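Gripper corner: both hands running at last

Hestport Shared Workshop news, 2026-10-17
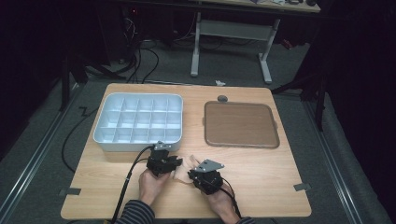 Quick one this month, I have a bus in half an hour. The wearable gripper build is off the parts shelf and on people's hands. Left and right both. If you missed the April item: these are grippers you strap over your own hands, you do a job with them, the position data gets logged, and later we try to get the Lenumlow arm to copy it. That's the plan anyway. The arm is still in two boxes.

Where we are. 124 recordings logged as of last night, 101 of them usable. Most of the bad ones were the left unit dropping out. Took far too long to find -- a connector at the gripper end that looked seated and wasn't. Pushed it home, put a dab of hot glue on it, fine for three evenings now. If you get a dropout, check that first before you go reflashing anything. Please don't reflash anything.

Soft things are the hard part. Rigid parts go fine, you close the jaws and the reading stops where it should. Squashy stuff keeps giving, so the closing number drifts and the log looks like you never got hold of it. We've started holding for a slow count before moving, which helps a bit. Anyone with a better idea, write it on the sheet.

The small parts sorting job is next. Grid organizer, one part to a cell, start from the back row and work toward yourself. Agree on the order before you record!! We have a whole evening of sorting where three people used three different orders and it's no good for anything except practice.

Brackets. The printed ones cracked at the screw holes, all of them, same place. If you are making your own set, go metal from the start or at least make the walls thicker than the Brevness drawing says. The drawing also has the left one mirrored wrong. I've put a note in the folder but the old file is still floating around, so look at the date on it.

Cables. Still the thing everybody complains about. The units are tethered and they will be tethered through the winter, battery packs made them too heavy at the wrist and your arm gets tired in ten minutes. Leave slack at the elbow. Strain relief goes on the sleeve side, not on the gripper. And watch your feet when you stand up, please.

Money. The Mackay parts fund stands at 1362 dollars after the last order. Next order is spare straps, jaw pads, and one more controller board so we aren't stuck if one dies. Pads wear quicker than we thought they woud. If you want somthing added, get it on the sheet by the end of the month, after that it waits.

Sessions are Tuesday evenings, from seven until whenever. Two sets of straps, small and large, the large runs very large. Take off rings and watches first. New people welcome, you don't need to code, you need patience and reasonably steady hands. First session you just practice picking up and putting down -- no logging, no pressure.

Log sheet is on the clipboard by the door. Fill in the row even when the take is bad. Especially then. More in the next issue, probably with the arm out of its boxes.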